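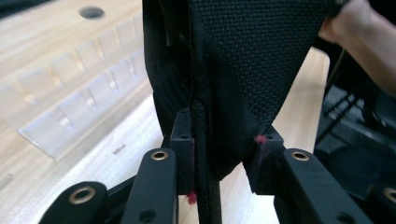
Workshop notebook, November, mesh pouches and the dye problem

Print this page | E-mail this entry

OK, picking this up where I left off before lunch, because my handwriting in the paper book is already hopeless and Aiguo Yan asked me to type it up so he could read it (fair!).

So, black. I used to think black was the easy one. We have 4 lots of black mesh on the shelf now and under the shop lights they all look the same, and then you carry them over to the window and one is brown, one is sort of green, and the Mandora lot is this lovely deep blue-black that I want for everything. The Dai lot is the brown one. I put a strip of it next to the Mandora and left the room and came back, just to be sure I wasn't talking myself into it. Nope, brown.

Rub test this morning on all of them, white cotton, dry first and then damp. Dry was fine across the board. Damp, the Dai left a gray smear on the second pass and the Tovon left a faint one after a good long scrub. Mandora left nothing! The Wista I couldn't judge because I'd grabbed a piece of cotton that already had pencil on it, so that one gets done over. Note to self: the clean squares are in the tin, the ones on the bench are for wiping.

Rinsed the Dai in cold water with a splash of vinegar, which Aiguo says is an old wives' tale for synthetics and he's probably right, but his suggestion (hot soapy wash, line dry) is going to take until tomorrow and I had vinegar right there. It still smells like a salad in here. Will do his way too and put the swatches side by side.

Cord next. Ends on the braided cord keep fraying before I can get them through the channel. Melting the tip works, but if I roll it between my fingers it goes lumpy and then it won't feed, and if I don't roll it, it splays out like a little broom. What did work: wrap of tape, cut through the middle of the tape on a slant, thread it, then trim and melt afterward. Did six that way without a single snag and was very pleased with myself.

Stitching: went down a needle size on the mesh and the skipped stitches mostly went away. Still getting a few where the mesh tapers into the seam, I think because the edge gets pulled down into the plate. Tissue paper underneath helped, but then you're picking tissue out of the holes forever. Might try a strip of the smooth lining under there, as it has to go in anyway.

Stitch counter on the old machine read 2,297 when I stopped for coffee. I'd like to change needles every 2,000, so I'm over, and the last seam does look a bit ragged. Changed it. Reset the counter to zero (please, whoever uses it next, do the same and write it on the card).

Thread: down to the last cone of the heavy black. Page 136 of the supply binder has the order code, and somebody has put a coffee ring right on top of it, but it's readable if you tilt it.

Still to do: Wista rub test with clean cotton, hot wash on the Dai, order thread, ask Aiguo if he wants the pockets lined all the way up or only to the fold.

2 comments | 0 shares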